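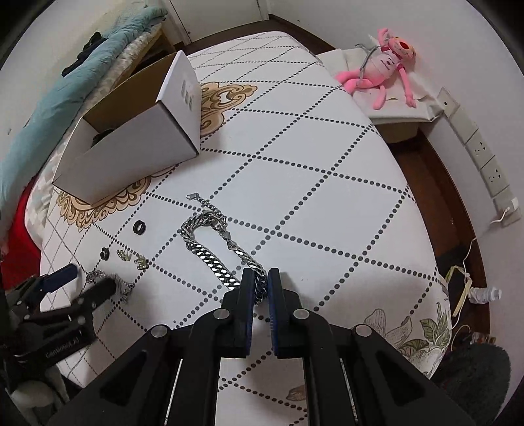
Nirkside is taking on four paid operators for the Totasik collection, a set of two-handed manipulation examples used to train a grasping model. Sessions are recorded on a tabletop with hand-held grippers, one per hand. The current task group is small jewelry: rings, earrings and chains on a patterned cloth, with an open cardboard box beside them. Chains are the hard part. A thick curb-link necklace can be held by its near end between the pads, but a fine chain tangles and has to be approached slowly with the second gripper.

Work is at the Salameh site, in shifts of 4 hours, with a break after each block of 40 takes. Failed grasps are kept and labeled, so operators should not restart a take after a drop. Steady hands and normal or corrected near vision are required. Experience with robots is not.
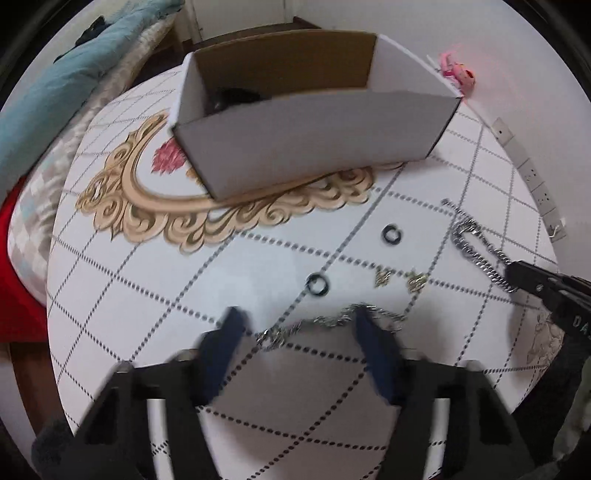
Maya Matar, asked what new operators get wrong, wrote that they close the jaws too early and then drag the part across the table. Two training sessions are paid at the full rate and cover this.

To apply, send a short note with your available hours to Kylie Hinds, Nirkside operator desk. State whether you are left- or right-handed. Sunday shifts are optional. Contracts start in December and run for around 7 weeks.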